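3.2 Reading the tram book aloud

I should say up front that I came to this part of the study as a fan. I'd read The Lamplighter's Parrot to my own kids years before Jocelyn Salazar and I started planning the project, and I still think it's one of the better picture books for getting eight-year-olds talking about the Depression without frightening the daylights out of them. The parrot lives above a boarding house and reports on everything it sees: the men queuing for work, the family downstairs selling their piano, the mum who waters down the soup and says she isn't hungry. It doesn't understand any of it, and the children listening usually do. That gap is what we wanted to look at.

We worked with 18 teachers at primary schools in and near Drernwood. Each of them read the book over five sittings, using the discussion guide that Kátia Brito had put together for the publisher, Gromimden (a small outfit, mostly school and library sales). Half got the guide as printed. The other half got a version with the comprehension questions stripped out and only the open prompts left in, things like "What has the parrot got wrong?" and "Who would you tell?" 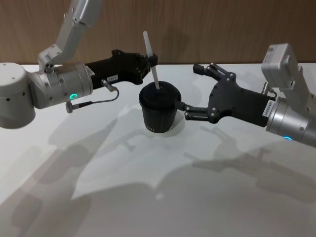

11 min read

I'll admit I had my favourite going in. I was sure the stripped-down guide would win, and I'd told Jocelyn so more than once (she was very patient about it). What we got was messier. Classes with the open prompts did talk more, and they talked to each other instead of back through the teacher, especially in the piano chapter. But they also wandered. One group spent most of a sitting on whether parrots can get drunk, and their teacher, bless her, let them go.

Classes with the full guide stayed closer to the history. When Maricel Javier coded the transcripts she found the children in those rooms were far likelier to use the book's own words, "ration" and "eviction" and "the susso", and to use them properly. I'd had comprehension questions down as a bit of a plod, so that was a useful smack on the nose for me. Our coding categories are adapted from Wajid Warraich's earlier scheme for shared reading, with his "drift" category split in two: drift that comes back to the book, and drift that doesn't. The parrot business, I'm sorry to report, was the second kind.

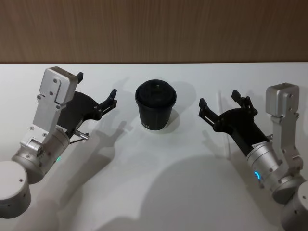

Figure 2. Black lidded cup on a white tabletop.

3.3 What the teachers made of it

We asked every teacher to keep a short diary, no more than a page a sitting, and most of them blew straight past that. I loved reading these. They're full of things you'd never get from a transcript: who moved closer to the book, who went quiet, whose nan turned out to have a story about dripping on toast. Relu Moldovan, who taught the youngest class, wrote that he'd stopped using the guide altogether by the fourth sitting and then felt guilty and went back to it. He wasn't alone there. We've left his class in the analysis, with the switch noted, as the diaries make it plain that nearly everybody fiddled with the guide a bit.

The strongest theme was timing. The printed guide puts all its background material, the map and the timeline and the note on wages, before the first chapter. Teachers didn't like that at all. They wanted it after the soup chapter, once the kids had started asking. Several just moved it themselves, and in those rooms the timeline seems to have got a proper going-over. Where it came first, hardly any child mentioned it again.

There was also a fair bit of worry about the ending. The parrot is left behind when the family goes, and the guide offers a single line on this ("Allow time for feelings"), which one diary described in terms I can't reproduce here. Kátia has since drafted two extra pages on the last chapter, and I'd be very keen to see them trialled with a new group of classes. We collected more than 200 pages of diary in the end, far too many to do justice to in this section, so the fuller treatment of the last sitting is held over to section 4.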